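Chapter 6
Frame Rate, Input Lag and Why a Game Feels Good

Pick up a controller and make a character jump. You press the button, the character leaves the ground, and if all goes well you never think about the time in between. This chapter is all about that time in between! It is a tiny slice of a second, and a huge amount of what players call "feel" lives inside it.

By the end of the chapter you will be able to say where delay comes from, measure it in your own projects, and decide which parts of it are worth fixing. We will work with Mirnby, the small platform game you started in Chapter 2, so keep your project folder handy. If you skipped the section on the game loop, go back and read it now, because everything here builds on it.

6.1 Two things players mix up

Players often say a game is "laggy" when they mean one of two quite different things. The first is a low frame rate: the game draws too few pictures each second, and movement looks choppy. The second is input lag: the game takes too long to show the result of a button press. A game can look beautifully smooth and still respond late, and that is a strange, floaty feeling once you learn to notice it.

Think of Gristo, the racing game we use for examples throughout this book. In its first build the cars glided along the track without a single stutter, yet testers kept steering into the walls. Their reports said the steering was "heavy" or "drunk" (one of them blamed the tires). The physics code was fine. The game was saving up several finished frames before showing them, so every turn of the wheel reached the screen late.

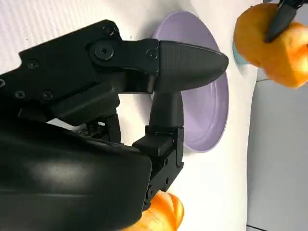
Does a higher frame rate always lower input lag?

It usually helps, since the game reads the controller more often and each frame takes less time to draw. But if the game or the graphics driver holds finished frames in a queue, the player still waits for that queue to empty, and the delay can stay high.

6.2 Following a button press

Let's trace one press from start to finish. The controller notices the button and sends a signal. The system passes it on to the game, which picks it up the next time it checks for input. The game updates the world, draws a new frame and hands it over, and the display shows it when it is ready.

Every one of those steps can add a wait, and the waits pile up. In the practice build of Mirnby we have added an artificial delay that you can set anywhere up to 400 milliseconds. Try it at 300 first and run the opening level. You will probably miss the first ledge! Then bring the delay down a little at a time and write down the point where the jump starts to feel like yours again - we will compare that number with your measurements in Chapter 7.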